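Tables & Work Surfaces > Light Wood Tops

Widus Sorting Table, Pale Grain Top

Posted Fri 8 May by the Stirkano shop desk
14 shares | 2 comments

The Widus is a plain worktable for folding, sorting and packing small goods. We sell it mostly to knitwear sellers, school stores and people who run a mail-order business out of a spare room. It has a pale top, a simple frame and no drawers or shelf. If you need storage underneath, look at the Griseck cart, which rolls under the Widus with room to spare.

The top is light beige with a long, faint grain. We chose a pale finish for this model after customers told us that dark lint, loose threads and pulled stitches were hard to find on the brown version. The grain is quiet enough that it does not compete with a cable or rib pattern when you are checking a garment for faults.
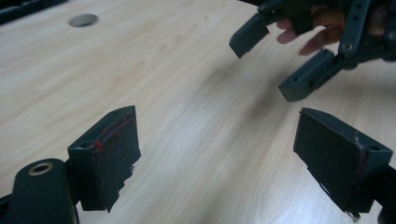
Widus top, pale finish, with the small round opening in the surface.

The finish is the same on every Widus in the current run, but the grain is not. Some tops have mostly straight streaks and others have more movement in them. We do not match grain between tables. If you are ordering 2 tables to stand end to end, tell us in the order notes and we will pull them from the same batch, which gets the color close. The pattern will still change where they meet.
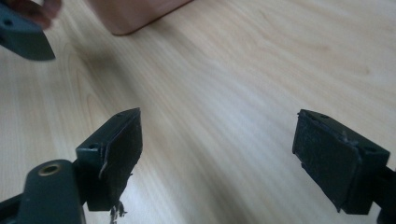
Wavy streaks and oval swirls in the grain.

Size and fittings

Working surface: 1000 mm along the short side. The long side is made to order.
Legs: 4, bolted from below. Each has a leveling foot.
Assembly: 2 people. The top is heavy and should not be stood on its corner.
Finish: pale only. The brown finish was dropped in March.

The leveling feet are meant for hard floors and low carpet. On a thick rug the table will need to be checked again after the first week, when the feet have settled. Use the wrench in the fittings bag and turn each foot by hand first.

Care

Wipe with a damp cloth and dry it straight away. Do not use scouring powder or anything with bleach in it. Tape left on the surface over a weekend can leave a gummy line, and a little cooking oil on a rag will lift it. Wash that off with mild soap before you put any wool down, or the oil will end up in the yarn.

We do not recommend ironing or steaming directly on the top. Use a board or a thick felt mat. The Lazăr mat fits the short side and hangs over the edge a little at the front.

Using it for knitwear

Small items such as mittens, hats and socks can be laid out flat in pairs and checked before they are bagged. Brushed knits tend to grab at rough surfaces, so run a hand over the top now and then and deal with any nick as soon as you feel it. A fine sanding pad and the touch-up wax are enough for small ones. Keep labels facing up when you sort. It makes sizes and brands easier to read without picking each piece up, and folded cuffs stay folded.
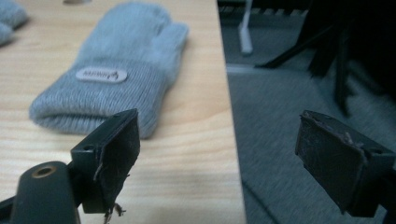

Ilinca wrote to us that she sorts gray mittens on hers all winter and that the fuzz does show on the pale top, but it comes off with one pass of a dry cloth. Her one complaint was the height, which she found low for standing work, and she asked whether longer legs could be had.

They can. Tall legs are sold as a set and use the same bolts, so a table you already own can be changed over. Order them under Widus spare parts and allow the usual delivery time for made-to-order pieces.

Returns are accepted on unassembled tables in the original carton. Tops cut to a custom length cannot be returned unless they arrive damaged.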